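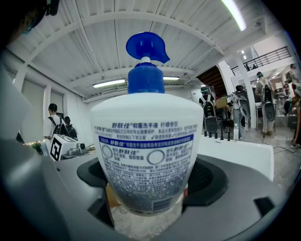
Carnton open day: hand-held gripper clips

Hi! I'm the one who put this set together after the open day at Tokura's hall in Carnton. It's a small pile of clips from a hand-held gripper, plus my notes, and I'm posting it mostly so the people who came along (and kept asking me for it) can grab a copy.

What's in it

30 clips, each no longer than 40 seconds. Everything was recorded in one afternoon in January, between the 2 o'clock welcome talk and the moment they started stacking chairs. The camera sits on the gripper, so you get the object up close and a lot of room behind it: people, tables, ceiling lights, the lot. The lemon hand soap with the blue pump is in there, and so are mugs, a tape roll and a very squashy sponge.

clips/ has the video
notes.txt has one line per clip, typed by me on the train home, so expect typos
objects.csv has the object names, lowercase, no spaces

How the day went

Davoud Amini from Tokura ran the demo, and he was great with the questions. He'd hand you the gripper, let you fumble a bit, then tell you to slow down before you closed the fingers. I fumbled a lot! More than 20 of the clips are visitors' attempts and the rest are Davoud's, which you'll spot right away because they're smooth and mine aren't. Tall bottles were my favorite thing to try (they tip if you come in too fast, and then you're chasing them across the table).

Known problems

Clip names follow the order I copied them, so don't read anything into the numbers. Small print on labels goes blurry in places, so please don't use this for text reading. I threw out the sound because the hall was loud and you could hear everybody's lunch plans.

Using it

The clips open in any normal player. If you use Dilto, import the folder whole and point it at objects.csv; the Murín loader wants the notes file first. Faces in the background should be left alone: no cropping them out, no trying to name anyone. Found a wrong label? Open an issue with the clip name and I'll fix it in the next upload.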